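Bench rules for the two-arm station — FAQ

Last changed 2018-04-09. Questions to Nabila Siregar or Melur Sopacua, not to the general inbox please.

Who do these rules apply to?

Anyone running, resetting or standing near the arms at Prudov. Visitors from Sarkwood too. If you've only come to watch you still read the page and sign the sheet by the door.

Do I need to be trained first?

Yes. Short session with Melur, then 2 supervised runs. After that you're on the list. Being on the list for the Ruvlow cell doesn't count, different stop button, different layout.

How fast can the arms go?

200 mm per second at the tool when anyone is in the room. 400 with the room clear and the door shut. Don't change the limit in the config to get a run finished, ask. We do check the logs.

Where do I stand?

Behind the tape. Not at the side of the table, even if you see better from there. One person holds the stop and does nothing else — no phone, no typing, no chatting to the person on the laptop.

Can I reach in to fix an object?

Pause first. Wait for both arms to hold still, say "hands in" out loud, reach in, say "hands out". Then the other person resumes. Yes it feels silly when there's just the two of you. Do it anyway.

What about naked flames?

Seperate sign-off, every time, from Nabila. It covers one task and one set-up, so if you swap the props you ask again. The candle task is the one most people ask about: cake on its plate on the yellow mat, two candles lit, a flat card held in the left gripper.

Before lighting:
Extinguisher on the floor within reach of the stop holder, pin checked.
Paper, wipes and solvent out of the room.
Cables tied back from the flame side. Look at the camera cable on each wrist as well, they sag.
Dry run of the whole motion with the candles unlit. If it clips anything, no flame that day.

While lit:
Stop holder watches the flames, operator watches the arms. No reaching in at all, the hands in / hands out rule is not enough here. If a candle tips, stop the arms, put it out, then talk about it.
Time limit is 8 minutes lit, then out and let the wax cool.

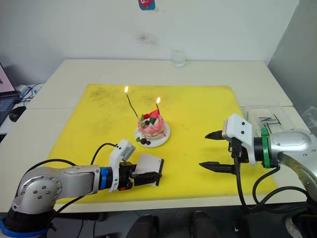 Who lights the candles?

A person, with the arms powered off. Long lighter, kept in the locked drawer. Arms come back on once whoever lit them is behind the tape.

Can I leave a lit set-up to get someone?

No. Shout, or put it out and go.

What can the grippers hold near a flame?

Only things on the approved list. No thin film, no tissue, no foam, nothing coated unless we've tested it. Card is allowed for the candle task only and goes in the bin if it's scorched, don't save it for the next run.

Is food allowed on the table?

As a prop, with sign-off. Nothing that's been on the mat gets eaten afterwards. Your own lunch stays outside, and drinks too.

Something went wrong but no one was hurt. Do I report it?

Yes, same day. Near misses go in the Siregar log (the red folder, named after Nabila who started it). Two lines is fine. What moved, what you expected it to do, who was on the stop. You wont get told off for writing it down, you will for not.

Do we follow an outside standard?

The site risk assessment comes first and is written against the robot standards the safety office keeps copies of. This page is the day to day version. If the two disagree go with the stricter one and tell Melur so it can be fixed.

When are the rules next reviewed?

October. Sooner if there's an incident or new arms come in — send changes to Nabila before then.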